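Bisow Pond and Meadow Project
Progress report to the Fuller Fund, period ending July

Work since the last report has gone mostly to plan. The pond margin has been cleared on the north side and the second nest raft is in the water, moored well away from the footpath. Mallards were using it within the week. A pair of moorhens has taken over the old one.

Lemlem Mamo has kept up the Friday bird walks, starting at 7 am while the evenings are too busy with dog walkers. The species list for the site now stands at 109. The latest addition was a reed warbler, heard twice and then seen by the sluice.

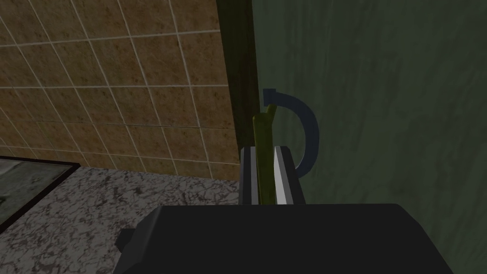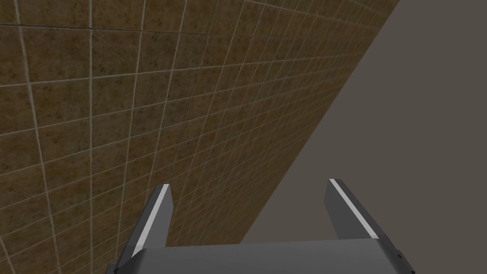
Tiled walls in both views. 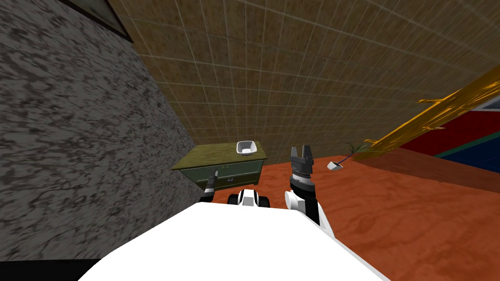
High water in spring held up the meadow planting. The lower strip by Ejigu Lane was flooded for longer than we had allowed for, and 100 of the 300 plug plants had to be put in further up the bank. Most have taken, though the ragged robin is patchy – we will look at it again before ordering more.

Spending is within budget apart from fencing, where we are 2 posts and a gate short. Clinura has agreed to hold its price until the autumn.

Next period: cut and rake the meadow, repair the hide roof, and put up the owl box. We would like to move the unspent planting money to the fencing line and ask for your agreement to this.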